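7. Comparing two sets of gripper fingers on thin wire and string

This section explains how to compare the wide fingers (supplied with the Gestari gripper) with the narrow Firkel fingers on soft, thin material. Please read section 6 first if the arm is not yet calibrated. You need one free morning for both sets.

7.1 Before you start

1. Switch off the arm at the controller and wait until the status lamp is dark.
2. Mount the wide fingers. Tighten the two screws of each finger by hand first, then with the small key. Do not use the long key, it gives too much force and the thread in the finger is only plastic.
3. Switch on the controller and open the Nakano panel. Choose "Finger set" and then "Wide".
4. Open the gripper completely and press "Set zero". The value on the screen must go to 0. If it jumps back, repeat this step.
5. Lay the test wires on the table within reach of the arm. Let them fall from your hand, so that they cross each other. Wires which lie straight and parallel are too easy and will give you a good result with almost any finger.

Note: Use insulated wire in more than one colour. It is then much simpler to see in the recording which strand was taken and which one was only pulled along.
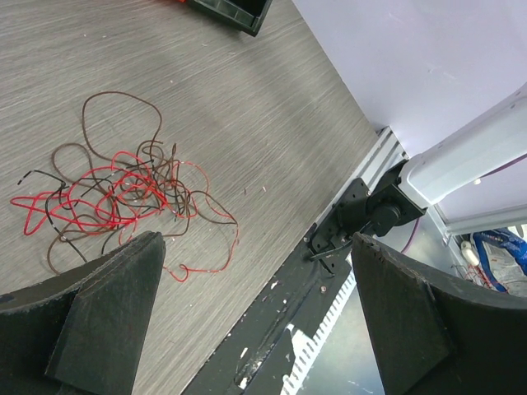 6. Set the closing force to 50 on the panel. This is a panel value and has no unit.
7. Move the arm down slowly in manual mode until the finger tips are just above the table. Save this height with "Store Z". Then move the arm up again.

Caution: Do not let the fingers press on the table while they close. The tips wear quickly and a chipped tip will not hold thin wire any more. Worn fingers may be used for practice, but please write it in the test sheet.

7.2 Running the test with wire

1. Start the program "Pick loose". The arm makes 200 attempts and stops by itself.
2. Stay near the stop button during the first attempts. If a wire is caught behind a finger, press pause, open the gripper from the panel and take the wire away by hand.
3. When the program has stopped, save the log. Give it the name of the finger set and your own name, for example "wide_lucero".

Note: The log counts a pick as good when the gripper does not close fully. With very thin wire this can be wrong - the fingers may look closed to the controller although a strand is between them. Eskil Lindqvist has written a small correction for this, see Appendix B.

7.3 Running the test with string

String behaves differently from wire. It has no spring, it lies flat, and the fingers must come lower to get under a loop.

1. Lower the stored height by 2 mm.
2. Put one piece of string on the table, clear of any bins. A knot in it is allowed.
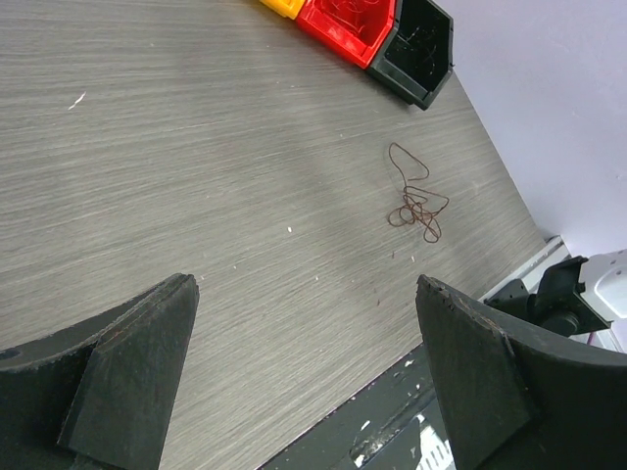 3. Set the closing force to the highest value that your finger set permits (see the table in section 3).
4. Start "Pick loose" again and save the log as before.
5. Clean the inner faces of the fingers with a dry cloth. Dust on the pads changes the friction, and then the next finger set has a different start from the first.

7.4 Changing to the narrow fingers

Repeat 7.1 to 7.3 with the Firkel fingers. In step 3 of 7.1 choose "Narrow". If you forget this, the controller will stop with error 382 at the first closing. The error does no damage. Press "Reset", choose the correct set and do the zero again.

Caution: The narrow fingers are sharper at the tip. Keep your hand out of the opening, also when the arm is paused.

7.5 Reading the results

Compare only logs that were made with the same wire and the same wrist camera position. In our own trials Bautista Daza found the wide fingers better on wire in a pile, and the narrow ones better on a single string. With your material it may be the opposite.

If both sets give poor results, check the stored height before you change the force. For questions about the logs, please write to Nélida Lucero and attach the files without renaming them.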